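Funska teleoperation kit with Klinhom rooms: a review
2023-11-12
By Everett Bellamy
47 shares | 14 comments

The Funska kit is a pair of hand controllers, a foot pedal and a license for the Klinhom room simulator. You hold the controllers, the two arms of the simulated robot follow your hands, and the software records what you did so it can be used as a demonstration. I paid $702 for the set in May and have used it most evenings since, first to learn the thing and then to record tasks for a small training project of my own.

Setup took one evening. The controllers pair without trouble. The pedal needs its own driver, and the installer does not tell you this. Until the driver is in, pressing the pedal does nothing, and the pedal is how you engage and release the arms. I spent a good while thinking I had a dead unit.

Once it runs, you work mainly from the gripper views. These sit low on the hand and look out past the fingers, so when you are near a large object that object takes up most of what you see.
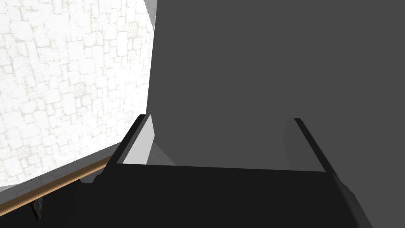 Noman Siddiqui wrote in to say the gripper view is the one he trusts least for the approach and the most for the last bit of travel. He drives in on the wide view, lets go of the pedal, rests his hands, and only then switches over. His failed takes dropped a lot when he started doing that, and he thinks the manual should put it on page one.

I have come around to the same routine. Switching views is a thumb button on the left controller, and it is quick. My complaint is that the switch is not marked in the recording. If you go back through a take to find out where you hesitated, you have to work out for yourself which view you were using at the time.

Tracking is good. Small wrist turns come through cleanly, and the delay is short enough that I stopped noticing it in the first week. There is a scale setting that makes the arm move less than your hand does. I leave it at the middle position for travel and drop it to the lowest for anything near a surface. The factory setting is too fast for a beginner and leads to a lot of bumping.

What the kit does not give you is any sense of touch. The controllers buzz on contact, but the buzz is the same for a light brush as for a hard shove. An older Masteck set I used before this one had a weaker buzz that at least got stronger as you pushed.
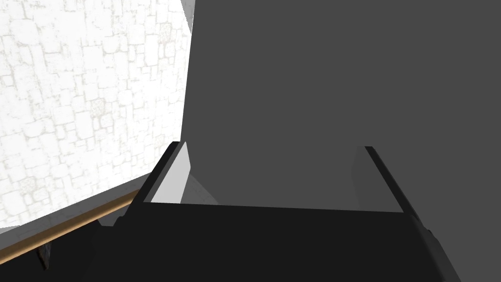
The triggers are the other weak spot. They open and close the fingers over a very short pull, and it is hard to stop halfway. For a recording this matters, as a model trained on your takes will pick up your jerky closing along with everything else. I practiced with the trigger alone for seven evenings before I kept anything. A longer pull would fix it, and I hope the next version has one.

The rooms themselves are plain but useful. You can load a kitchen, a dining room, an office or a workshop, and shuffle what is in them between takes.

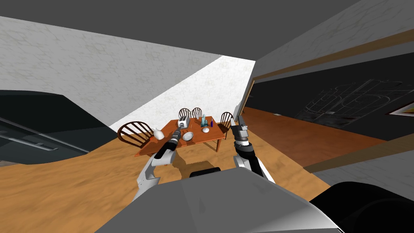

The dining room is the one I would start a new user on. It has enough going on to be worth practicing in, and the lighting is even. With a toaster near the back center of the table and a small white bowl in front of it, you have to think about which arm goes where before you press the pedal. The chairs matter too – with four of them at the table, the wide view is where you plan your way in. I often record the same reach from two or three starting positions, and resetting the room between takes is a single button.

Export is simple. Each take is saved as one folder with the arm positions and the views in it. You can trim the start and end, but you cannot cut out the middle. If you fumble partway through and recover, you either keep the fumble or throw the take away. I keep some of them, as recoveries can be worth having, but I would like the choice.

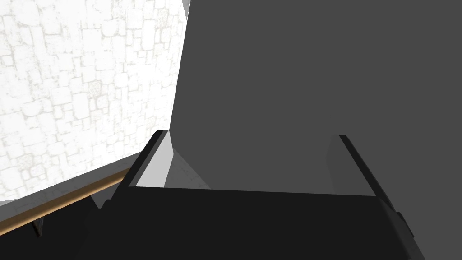 Battery life on the controllers is fine for an evening. They charge over a normal cable and can be used while charging, though the cable gets in the way of wide reaches. The wrist straps are cheap and one has already frayed.

Support is handled by Prurent, the reseller. I wrote to them twice. The pedal question got a clear reply the next day with a link to the driver. The question about marking view switches got a form letter.

I would buy the kit again at this price for recording demonstrations at home – the tracking and the quick reset make up for a good deal. Anyone whose tasks depend on a light grip should try the triggers first, if they can find a set to borrow.

14 comments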